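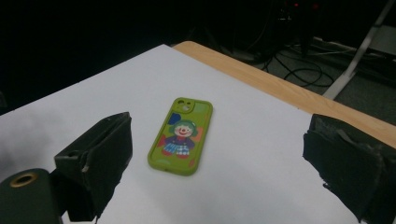 Figure 1. Green phone case with a clown drawing, back side up.

Why Students Keep or Replace a Phone Case
Project report, Consumer Studies course
Yabsira Kassa and Nayeli Orozco

1. Introduction

A phone case is a cheap thing and most people buy it without much thinking. In our class, several students told us that they own more cases than shoes. We wanted to know how long a case stays in use and what makes the owner change it. Our teacher, Ms. Chiu, suggested that we keep the topic small and ask only students of the college in Tretthorpe.

2. Method

We prepared a paper form with 11 questions and gave it to 30 students in August. The first part asked about the case in use now: its price, its age and the reason for buying it. The second part asked about the old ones. Four students also agreed to a longer talk, which we held in the library on a Sunday afternoon. We wrote down the answers by hand, and in the evening we compared our notes.

3. Results

The most common reason for a change was a new phone. The old case did not fit anymore, even if it was in good condition. The second reason was color. Clear cases turn yellow, and the owners did not like this. Damage was only in the third place, and this surprised us.

Students who had a picture or a cartoon on the case spoke about it with more feeling. One girl bought hers at the Sestisico market and looked for the same drawing again when she changed her phone, but the seller did not have it in the new size. Students with plain cases often could not remember where they bought them.

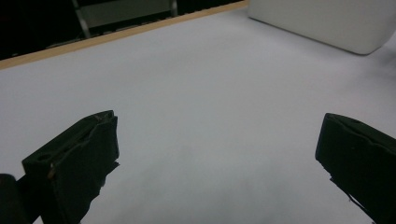 What do students do with a case they do not use anymore?
Most of them put it in a drawer and forget it. A few give it to a younger brother or sister, and only two persons in our group had ever brought one to a collection point.

4. Problems of our study

The group was small and all students were of similar age. Some prices were given from memory, so we did not calculate an average. We also wanted to visit the recycling center in Plernitz, but it was closed for repairs during our project. The question about gifts was not clear, and five students left it empty.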